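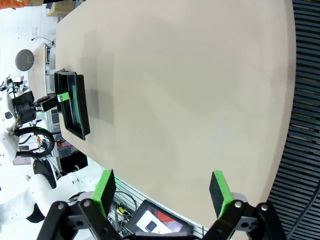 Does a tidy workplace save time? Speaker notes, Brinitz, 8 June 2021

Slot is after lunch. Start without the title slide, straight into the question.

Ask for hands. Who has worked somewhere that had a tidying scheme? Labelled shelves, outlines on the bench, a place for everything, a poster by the door. Keep the hands up if it was still going a year later. Let them look at each other. Don't comment, move on.

Opening

I keep a fairly tidy bench myself and I like it that way. So please don't take this as forty minutes in praise of mess. What I want to look at is the claim, made in nearly every brochure and a good many conference talks, that tidying pays for itself in minutes saved. I have spent a couple of years asking people for the numbers behind that claim and I have been given very few.

Say what I mean by tidying: fixed places for tools and stock, containers for small parts, labels, clear surfaces at the end of a shift. Leave out safety. If there is a box in front of the fire exit, move the box, there's no argument to have about that.

Where the number comes from

The usual line is that workers spend so many minutes a day looking for things. The figure changes from one brochure to the next. I tried to trace one of them back. The brochure pointed to an article, the article pointed to a talk, and the talk had a slide with no source on it. The slide may have been right! I can't tell, and I don't think the people selling from it can either.

(If anyone shouts out a source, write it down and thank them. I mean it. Last time I got two, and both led to the same slide.)

There is a second trouble. "Looking for things" covers a lot. Somebody walks to the stores for a fitting and has a chat on the way back. Somebody looks for a drawing that was never printed. Somebody looks for the one good pair of snips, which is in a colleague's pocket. A label on a shelf does something for the first, perhaps, and nothing at all for the other two.

The Grullilik scheme

Explain who they are: small firm, repairs and refits scales and weighing equipment, one workshop and one office upstairs. They let me sit in and have seen these notes.

They bought a package from Draron. Two days of training, a set of containers, labels, a checklist for the end of each shift. The cost was £2,000, and the firm was told it would get that back within the year in saved time. Nobody at the firm asked how that would be measured. When I asked, Draron sent me a leaflet.

What the firm did have was its job sheets, filled in by hand, with a start and finish for every repair. Dull things, but they had been kept the same way before and after. We went through 900 of them. It took far longer than I'd promised and I owe the office several lunches.

Result: the typical repair took the same time after the scheme as before it. There was a small drop in August, which the firm was pleased with until we noticed that August is when they get the simple jobs, the kitchen and shop scales, and that there had been the same drop the year before.

Pause here. Somebody will say the job sheets are too rough to show a small saving. Agree with them. They are. But then they're too rough to show that the scheme paid for itself, and that was the claim.

What people told me

Worth slowing down for this part, it's the bit I'm asked about afterwards.

Most of the workshop liked the change. They said it felt calmer. They said they were less cross at the start of the day. One person said new starters found their feet sooner, and I think that is quite likely true and would be worth a proper look. I have nothing to set against any of that. If a firm wants to spend the money on people being less cross in the morning, good, say so and spend it.
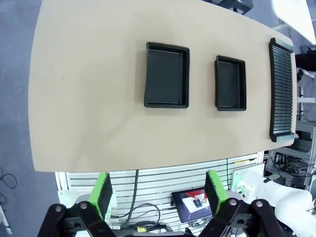
My complaint is with turning that into minutes. As soon as it's minutes, someone upstairs puts it in a spreadsheet, and then somebody else plans the rota around it, and by the winter the workshop is short of a pair of hands on the strength of a saving that has never been seen by anyone.

The end of shift checklist deserves a mention as well. It had 19 items on it. Doing it properly took 14 minutes, timed, by me, with a watch. Those minutes were not in the brochure's sums anywhere. I've now looked at four of these schemes and I have yet to see one that counted the time spent tidying as time.

Laskowska, as a contrast

Another firm, picture framers, who never bought anything. They moved the glass cutter next to the glass. Before that it had been across the room under the window, for no reason anyone could remember. They reckon it helped. I reckon so too, because you can stand there and watch a person not carry glass across a room.

Don't oversell this. It is one firm and they are nice people and I wanted it to be true. I have no before figures from them at all. If I'm going to be hard on Draron for that I have to say it about my own favourite story.

Still, the change is of a different kind. It dealt with one walk, done many times a day, that anybody could see. The full scheme dealt with everything at once, and when everything changes at once you can't tell which part earned its keep. My guess is that a few of the fixed places do most of the good and the rest is labelling for its own sake. I'd happily be shown otherwise.

Things to ask a seller

Put these up one at a time, and give people time to write.

What was measured before, and by whom?
Does the sum include the time spent keeping the place tidy?
Which firms dropped it, and can I ring one?
What else changed in the same months? New staff, new machine, quiet season.
If it saves nothing, when would we know?

The third one gets the best response. I've asked it of several sellers and had one phone number, which rang out.

If time is short, skip the next part and go to questions.

A cheap test

Pick one thing people complain about hunting for. One. Put a sheet of paper on the wall and have people make a mark each time they go looking for it, for two weeks. Then give the thing a fixed place and leave the sheet up for another two weeks. Compare.

It's a poor test. People get bored of the sheet in the second fortnight and the marks drop off all by themselves, so you'll probably see an improvement whatever you do. Leave the sheet up beside something you haven't changed, and if those marks fall too, you know how much of it is boredom. One workshop tried this for me with tape measures and with the key to the compressor cupboard. They moved the tape measures and left the key alone. Both came down by much the same. They went on to keep the tape measures in the new place anyway, as they preferred it there.

Likely questions

"Isn't it just common sense?" Some of it. Common sense is also free, so I'd want to know what the money was for.

"We did it and it worked." Ask what they compared it with. Be friendly. Two people came up after the last talk who did have decent records, and one set did show a saving, in a stores room with several shifts sharing it. That's where I would look first if I were trying to prove myself wrong.

"What about hospitals, kitchens?" Don't know enough. Say so.

"Are you against Draron?" No. The trainer was good company and the workshop liked the two days. I'm against the leaflet.

Spare handouts are in the blue folder. Need the adaptor for the projector, the room only has the old socket.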